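Gondola shelving

Gondola shelving is a type of store fixture used to display packaged goods. A unit is made of a base, slotted uprights, back panels and shelves that hang on brackets. Units are joined end to end to form a run, and a run with shelves on both faces is called an island. The parts are usually sold separately, so a store can change the number of shelves without buying a new unit.

The lowest shelf, or base deck, sits close to the floor and is often deeper than the ones over it. It is used for heavy or bulky stock and for boxed goods that can be read from above. Each section has its own deck, and a seam shows where two sections meet.

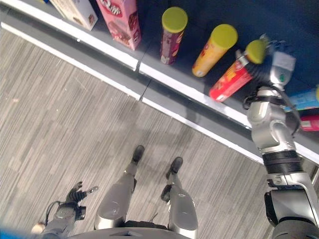 Shelf height is set by moving the brackets up or down the slots. The front lip may be plain, or it may have holes that take a wire fence or a clip-on price rail. White and light gray are common colors for the lip, and dark back panels are chosen in some stores to make bright packaging stand out.

Canned chips and similar snacks are normally stood upright with the lid on top and the brand name facing the aisle. A single row is known as a facing row - each flavor gets at least one place in it. Canisters roll when laid down, and most stocking guides ask for them to be set upright again during the daily tidy. The Perron guide, revised in April, allows two or 3 facings per flavor on a middle shelf. 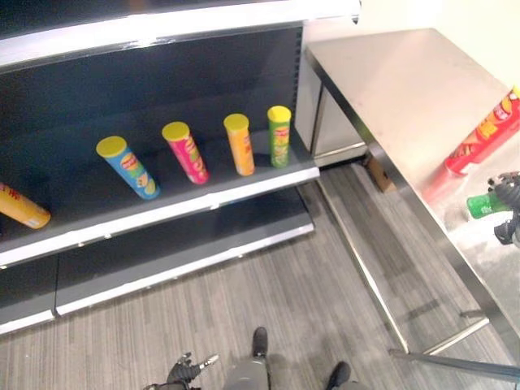
Potato-chip canisters on the middle shelf of a dark-backed unit.

Makers include Nandmont and Skelledetti, whose uprights use different slot spacing and cannot share brackets. Trorside sells an adapter that fits both.

See also: End cap; Planogram; Price rail

Last revised 2001-09-10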